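The founder of Duvier doesn't like the word "supplement," which is awkward, as the company sells one. It is a powder for thinning hair, it comes in a tub, and the label calls it a "scalp nutrition system." I asked what the system part was.

"You take it every morning and you stick with it," she said. "People quit after two weeks and tell me it failed."

How long should they give it? "3 months, minimum." That is also how long the starter plan runs, and the plan can't be canceled before it ends. She said the timing follows the hair cycle. I said it also follows the billing cycle, and she laughed and moved on.

The website leans hard on a customer survey. Of 3,597 buyers who were sent a form, 1,191 filled it in, and most of those said their hair felt thicker. I wanted to know about the rest.

"They're busy," she said. "Silence doesn't mean unhappy."

It doesn't mean happy, either, and there was no comparison group. She agreed to that more quickly than I expected. "A real trial costs more than we made last year. I'd love to run one. Gunawan ran one, and it had 50 people in it, and you people wrote that it was too small." (We did. It was.)

Duvier's powder is blended under contract at Clisorano, outside Gestby, and she was on firmer ground there. Every batch is tested for heavy metals, she said, and she offered to send me the results. They arrived that evening and looked fine — for the metals. The biotin content wasn't on the sheet. Biotin matters, as high doses can throw off some blood tests, and the tub carries no warning about it.

"That's being added," she said when I called back. "The new label is due in September."

I asked whether people who already own a tub would be told.

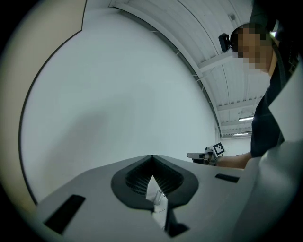 She said an email was being drafted. I asked to see the draft, and she said it was still with the designer.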